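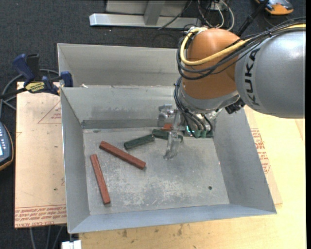
Is the Promico picking kit a good choice for a student laboratory that has an arm already?
It is a good choice if the laboratory has one person with time to learn the calibration, and if the parts to be picked have simple shapes. For soft or very shiny parts we would wait for the next version.

Project report, Applied Automation course
Product under review: Promico Starter, sold by Gerkau
Submitted 2/5/19

1. Purpose of the project

Our task was to review one commercial product for bin picking and to say if the department should keep it after the trial period. Bin picking means that a robot takes single parts out of a box where they lie without order. The department had asked for an offer from two sellers, Gerkau and Mornell. The Mornell offer was a complete service with an engineer who comes to the site, and it was far above our budget. Gerkau offered the Promico Starter as a license for 990 euros per year, with support by e-mail. We therefore tested only the second one, and this report can not compare the two in practice.

2. What is in the kit

The kit contains the planning software, a printed calibration plate, a cable set and a manual of 50 pages. The arm, the gripper and the computer are not included. The seller says clearly on the order form that the customer must provide them, but in the short brochure this is easy to overlook. Our group understood it only at the second reading.

The software reads the position of the parts, proposes a grasp and sends the path to the robot controller. The user can limit the space in which the arm may move. This function was important for us, because the walls of a bin are the first thing that a gripper will touch when something is wrong.

3. Test parts and bin

We used long blocks in brick red and dark green as parts, and a grey sheet-metal bin with sloping sides. The sloping sides are useful for testing. A block that leans on a slope has a different angle from a block on the flat floor, and the software must notice it. We kept the same bin and the same blocks in all series so that the results stay comparable.

Two other parts were planned, a plastic cap and a rubber ring. We left out the ring after the first day of work. The software has no setting for parts that change their shape.

4. Installation

The installation of the software itself was simple. The calibration was not so simple. The manual describes it in the chapter "Getting Started", but one necessary step is written only in the appendix: the tool length must be entered before the plate is measured, and the program gives no warning if the value is missing. We repeated the calibration three times until we had understood this. Gerkau answered our e-mail on the next working day and the answer was correct and polite.

The cables need attention too. When the wrist turns far, the loops of cable on the arm need enough free length. The manual has one sentence about it. We would like to see a drawing there, with the smallest permitted bending radius.

5. Results

We made 300 picking attempts with the blocks, in series of 50. The attempts were counted as good when the block was lifted and placed in the target area without help. Most of the failures came from two situations:

Block close to a wall. The software often found no grasp, and it stopped with the message "no valid path". This is safe behavior, but a person must then move the block by hand.

Two blocks touching each other at the ends. The program sometimes took them as one long part and proposed a grasp at the place where they met.

Blocks that were lying free in the middle of the floor made very few problems. The color had no influence that we could find. The worn surface of the bin floor was also not a problem.

The plastic cap was tested only in one short series, and the results are not enough for a judgment.

6. The Dawber add-on

Gerkau also sells an add-on with the name Dawber, which should improve the separation of touching parts. We had it as a trial version in the last week. It did recognize touching blocks better, but the planning became noticeably slower. The price was not yet fixed when we asked, so we give no recommendation about it.

7. Recommendation

We recommend to keep the license for one more year and to use it in the practical course in May. The next group should write its own one-page calibration instruction, with the tool length as the first point. We also propose to ask Gerkau for a school license, as the form mentions one but gives no price.

Open points for the next group: a full series with the plastic cap, a second bin with straight walls, and a measurement of the planning time with and without the add-on.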